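Kilness workshop notebook
29/01/2018
Open day, written up the same evening with my shoes off

I want to get this down while it is still fresh, and also because Anoma asked me twice on the stairs whether somebody was keeping notes and I said yes both times, so now it had better be true.

First of all, thank you to everyone who came in early. I got here thinking I would be the one to switch the lights on, and Kibet and Karthik had already moved the benches and were having an argument (a friendly one) about where people ought to stand. Karthik wanted everybody on the window side so they could see into the washer. Kibet wanted them on the door side so that no one would have the sun in their eyes. We went with the door side, and I think Kibet was right for the morning and Karthik was right for the afternoon. Next time we swap over at lunch.

We printed 30 programs and ran out before the second group. The sign-in book by the coats says 138 at the end of the day, and I know that at least one family walked straight past it, so call it a good turnout and leave it there. Mahfuz had baked. I am writing that in the technical notebook on purpose.

The laundry demo

This was the one people kept coming back to, so most of what follows is about it. The plan as agreed with the Grakcombe people: basket in front, washer off to the right with the door open, robot takes things out of the drum and puts them in the basket, two arms, no hurry. We talked before Christmas about doing something fancier with folding and I am very glad we let that go. Everyone who walked in knew at once what the robot was meant to be doing, and I never had to explain the task, only the bits that were slow.

What I would like to remember for next time, more or less in the order it happened:

Reaching into the drum was the part we had all worried about and it went better than I expected. The arm came in a little low on the first run and touched the rim, Kamrul stopped it, we raised the approach by 2 cm and did not have the trouble again all day. That number is now in the settings file with Kamrul's name next to it, please do not tidy it away.

Letting go was harder than picking up. I had not thought about this much, and then I stood there and watched the gripper open wide over the basket with a sleeve still hanging on one of the fingers, swinging a bit, while a whole row of people held their breath. When it dropped they cheered! I have worked on this thing for a long while and I don't think anyone has ever cheered at it before. Still, we should sort it out. Kibet thinks opening the fingers fully and then giving the wrist a small turn would do it. I would try pausing a moment longer before the arm lifts. We can try both, they are not hard to set up.

The light. By the middle of the day the sun comes right into the basket and the arms throw big dark shadows on the bottom of it, with edges as crisp as you like. Twice the robot hesitated over the empty basket, and Karthik, who was watching the screen, is fairly sure it was taking a shadow for a piece of cloth. I moved a blind halfway down and it behaved after that, but I would hate for us to depend on a blind. I would love some recordings at different hours, just the basket and the arms going over it, before we change anything in the code. Karthik has said he will start on that.

Cables. The loop at the gripper needs looking at. It swings out a long way when the arm is stretched, and on the far reach I kept wanting to put out a hand and hold it. Nothing caught today, but it is the sort of thing that will catch on the one day we have a minister in. Mahfuz has clips from the Bhuiyan order that might be the right width. The thin wire on the floor wants to be taped down too, I stepped over it all day long without thinking and only noticed how often once I sat down.

Speed. We ran slow, as agreed, with the joint speed capped at 500 on the Kivar panel (that is the panel's own scale, for anyone reading this who has only used the old one). A man in the second group told me his mother did the washing quicker than that at ninety, and I said I was sure she did, and he stayed for three more runs. The younger children liked it slow. They had time to guess which piece was coming out next, and they got quite loud about it. I would keep the cap where it is for visitors.

Questions I was asked and could not answer well: how it knows when the drum is empty (I gave a long answer, and Anoma gave a shorter and better one), whether it can tell a delicate thing from a towel (no, and I said no), and what happens if a cat has got into the washer. I promised the girl who asked about the cat that I would write it down, and so I have. Kamrul says it is a serious question about checking before you grab, and he has a point.

Small things

The stop button needs a bigger label. Two people leaned near it.

The talk in the side room was too long, and that was my talk, so I will cut the middle.

Anoma's idea of letting visitors drop in a piece of clothing themselves between runs was the best thing we did all day. More of that.

Somebody left a gray scarf on the hooks. It is in my drawer.

The Grakcombe people would like to come back in May with a bigger group, and I said we would be delighted, and then I looked at Kibet's face and said I would confirm by email. Kibet, let's talk tomorrow over coffee, I will bring it.
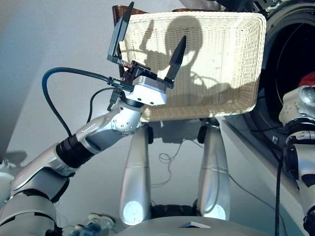 Gripper open over the empty basket, washer to the right. Look at the shadows on the bottom, and at the cable loop on the left.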